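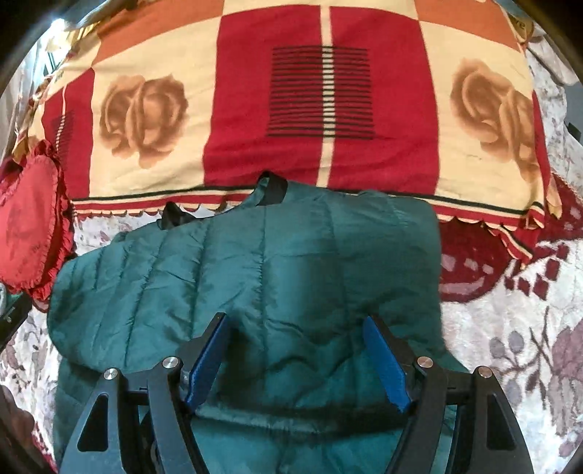
Photo: Lorraine Baxter / Cletelex

Chores and machines: the bedroom

Folding, stacking and putting away are still mostly done by hand, in homes and in shops. Machines have been able to weld a car door for a long time. A pillowcase is harder. This gallery is concerned with the work itself, the soft and awkward items that a household machine would have to deal with before anyone would pay for one.

The black gripper has two fingers with blue pads on the inside, open just above a dark green quilted item on a bed. Past it lies a checkered quilt with brown roses.

A two-finger gripper is a simple tool. It closes on something and holds on. With a mug or a box, the shape stays the same after it has been picked up, so the next step can be planned ahead. Padded fabric changes shape as soon as it is touched. Pinch one ridge and the rest slides, sags or comes up in a bunch.

The green surface is shiny and a little crinkled, with stitched channels and a broad fold running across it. Two black strap loops are on the upper edge.

A person who wanted to move a thing like this would probably go for a loop, or get both arms under it. A machine has to find the loop first, tell it apart from a shadow or a seam, and judge whether it will take the weight. Pravesh Visser, who repairs laundry equipment in Tiltmont, puts loops and straps near the top of his list of troublemakers. They are good handles when you know they are there. When you don't, they catch on things.

The bedspread underneath is white with red and mauve flowers, and the quilt behind has large squares in red, cream and orange.

Pattern is another part of the job. People look at a bed and know where one cover stops and the next begins. A camera system sees edges everywhere: a printed rose, a stripe, a scalloped trim. Some of them are the edge of a blanket and some are only ink. Plain test cloths on a plain table leave this problem out, and most of the folding demonstrations I have watched used plain test cloths.

Can machines do it yet?

Some of it. Flat work is the furthest along. Large commercial laundries have used machines to feed and fold sheets for years, although the sheets are much alike and the machine fills a room. The linen plant at Lowther sends 600 sheets through its folder on an ordinary morning shift. Comforters and anything with a zipper go to a table at the other end of the building, where two people fold them.

Shops are in between. The Drostness store in Tiltmont tried a folding machine for T-shirts in February. It folded 483 shirts on its first full day and rejected 43, nearly all of them for a collar that had turned under. Staff still had to lay each shirt flat before it went in, and they still carried the finished stacks to the shelves. The manager kept the machine for shirts and did not order one for sweaters.

Homes are the furthest behind. No two beds are made the same way, and the room was not arranged to suit a machine. Making a bed also takes in a lot of small decisions, such as whether a coat goes in the closet or stays out for the morning. I would not expect a machine to manage a whole bedroom soon. Picking up one padded item and setting it down in one piece somewhere else is a fair place to start.

Gallery updated 23 May 2022. Prints of Lorraine Baxter's photographs can be ordered from Cletelex at $50 each, unframed.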